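The summer I turned twenty-three I rented a room over a bakery in Fovthorpe, and the first thing my landlady asked me was whether I could keep a secret. I said sure. I'd have said sure to anything, the rent was 158 a month and the whole stairwell smelled like cardamom.

The secret was that Iida Lappalainen, seventy-something, five feet tall, terror of the parking office, was writing an opera. She'd been at it for nine years. It was called Garnach and it was about a man who marries a lake.

"Who's the lake?" I asked.

"Mezzo," she said.

Well, I couldn't sing, but I could type, and I could move furniture, so by June I was her entire staff. Then Ye-ji Bang from the flower shop came up one night to complain about the piano and stayed until 2 in the morning, and after that we were an opera company. Ye-ji was the mezzo! She had this low, smoky voice she'd been wasting on customers who wanted carnations.

The trouble was Act Two. Iida could hear it, she said, but she couldn't see where anybody stood. So we laid the whiteboard on the table to plan it out, and I was given the marker and told to draw the lake. 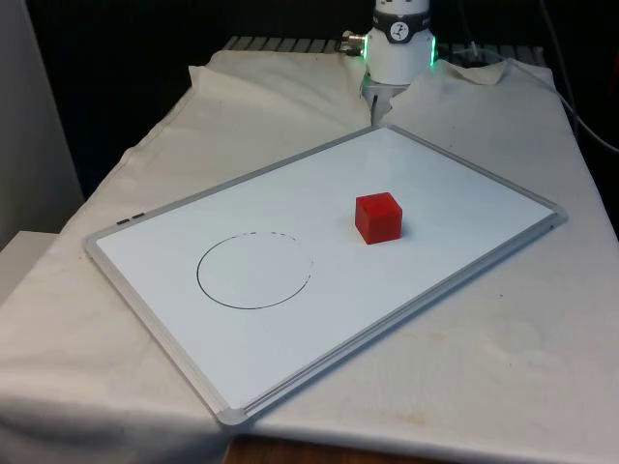 The lake, Act Two.

"Too small," said Ye-ji. "I'm supposed to be in there for 39 minutes."

"You're not in it, you are it," said Iida.

They argued about that until the bakers came in downstairs. I fell asleep on the couch with my shoes on, and when I woke up the two of them were at the piano, not talking, going over the same four bars — the part where Thygesen, the husband, wades in up to his knees and asks the water if it's angry. In the version I'd typed, the lake gave him a long answer, two full pages of it. Ye-ji just hummed. Iida played one note under her and let it ring.

"Cut the pages," Iida told me, without turning around.

I'd spent all week on those pages. I went down and bought three rolls and a coffee from Jilus, who asked me what on earth was going on up there, and I told him we had mice.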